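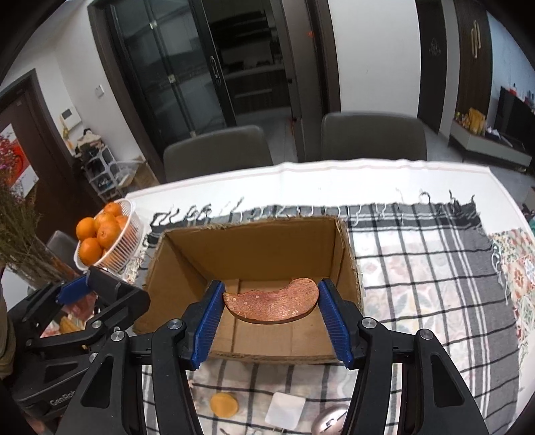 The Prultix Nela is a stop-motion starter kit that sells for $81, and I have now made one complete short film with it and parts of two others. The kit is meant for people who have seen a few animated shorts, own a laptop and want to try making one at home without buying a proper camera. It supplies the camera, the stand, a light and the software. You supply the story, the set and the cast, and none of those has to cost anything. A cardboard box with the front flap folded down already has a back wall and a side wall that throws a shadow inside, and a kidney-shaped piece of wood with a speckled reddish-brown surface and three small dots near one end is close enough to a face to carry a scene. What matters more is whether the camera stays put between frames, and most of this review is about that.

What you get

The camera is a small USB unit with a manual focus ring. The stand is a bendable arm on a clamp. There is one LED light with three brightness settings, a keypad with four buttons for capture, delete, play and loop, and a license code for the Nela software. The printed guide runs to 52 pages, of which the first 20 cover setup and the rest are exercises. The exercises are decent. The one with a rolling coin taught me more about spacing than the videos I had watched before.

There is no case. Everything goes back into the tray it came in, and the tray on mine has already cracked at one corner.

Setup

Plugging in the camera and installing the software took me under half an hour on a five-year-old Windows laptop. The software found the camera right away. It did not find the keypad until I moved it to a different port, and the guide doesn't mention this. Restarting did nothing. If your keypad is dead, try another port before you write to support.

Activating the license needs an internet connection, but after that the program runs offline.

The camera

The sensor is full HD and the picture is good in strong light. In weak light it gets noisy, and the noise crawls when you play the frames back. Turn off auto exposure in the settings before you shoot anything. It is on by default, and with it on every frame comes out slightly brighter or darker than the last. My first evening of shooting flickered from start to finish for this reason and I had to throw it away.

The focus ring is the best part of the kit. It is stiff, it has a long travel and it stays where you leave it. I could do a slow focus pull over 20 frames by putting a strip of tape on the ring and marking it with a pen. Close focus is good too.

The stand

The arm is the weak point. It holds well enough when it is bent into a short curve, but if you stretch it out to get above the set it sags by a tiny amount over an hour or so. You won't notice while shooting. You will notice on playback, when the background slowly slides up the screen. I lost a long shot to this.

Prultix sells a rigid arm separately for $39. I borrowed one from Azlan Yusof, who runs the Saturday animation table at our film club, and it cured the problem. It also takes the total to $120, and at that price there are other kits to look at. A cheap tripod with a standard screw will not work as a substitute, as the camera has no thread on the bottom.

The clamp itself is fine. It grips a table up to two inches thick and has rubber on both faces.

The software

Nela shows the live picture with the previous frame laid over it, and you can set how strongly the old frame shows. You can see up to five earlier frames at once, though I found more than two confusing. The timeline is simple. You can copy, hold, reverse and delete frames, and it will play at any speed from 6 to 30 frames per second. It exports to MP4 or to a folder of stills.

My finished short has 1393 frames and was shot at 12 frames per second, so it runs a little under two minutes. The program handled that number without trouble up to the end, when scrubbing through the timeline became slow. It never crashed. It saves each frame as you take it, and when I knocked the cable out one night nothing was missing the next morning.

Sound is limited. There is one audio track, and you can slide it but not cut it. I exported the pictures and did the sound in a separate editor. Lip sync would be hard work in this program.

The light

One light is not enough. The kit light is fine as a main light, and its color stayed steady across a whole session, but the shadows are hard. I added a desk lamp with a sheet of baking paper over a wire frame in front of it, kept well clear of the bulb. Close the curtains as well. Daylight changes faster than you can animate.

Compared with the Castlow

The club also has a Castlow kit, which costs more and has a much better stand. Its software is more cramped and its camera can't focus as close. If you mostly animate paper cutouts from overhead, get the Castlow, because the overhead position is exactly where the Nela arm fails. For puppets, clay and small objects shot from the front, I prefer the Nela. I have not used the Delacroix kit and can't say how it compares.

Good: focus ring, software stability, clear exercises, price.

Bad: sagging arm, one light, single audio track, no tripod thread, keypad fussy about ports.

I would buy it again at $81 for work at table height. I would not buy it with the rigid arm at full price.

Update, July: a software update has added a second audio track. You still can't cut the audio, and the keypad still only works in one of my ports.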